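# Workshop tips: comparing two grippers with cans and lids

In our workshop we try each new gripper with things from the kitchen before we give it real parts. Cans, jars and lids are cheap, and they show very quickly what a gripper can do. These are my notes after comparing the Kilotum fingers with the older Prirkia ones.

**Start with cans.** Put them in a row on a shelf, with a hand's width between them. If they stand too close, the fingers push the neighbor before they close. Use cans of different height, and mark their places with a pencil. 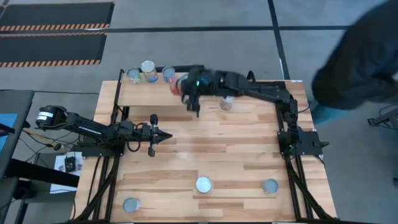
**Go slow near the shelf.** I set the controller to 24 percent speed for the last part of the way. With the Mikkelsen controller you must save this value again after each restart, and I forgot it more than once.

**Then try lids.** A flat lid is harder than a can. The rim is thin, and the fingers must come down very near to the table. I make 18 tries for each pair of fingers and write down only "held" or "dropped." The Prirkia fingers are wider, so they slide off more often. The Kilotum tips go in better at the rim, but they need a new zero point every morning.

**Use the wrist camera for the last two centimeters.** Focus it on the finger tips and let the table be blurred.

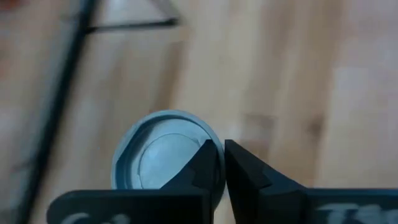 *Wrist camera view, one finger tip on each side of the rim.*

**Keep the cables tied.** Leave a loop at the wrist, big enough for a full turn. I use the soft Tostside straps, two for each arm, and I check them before I change the fingers.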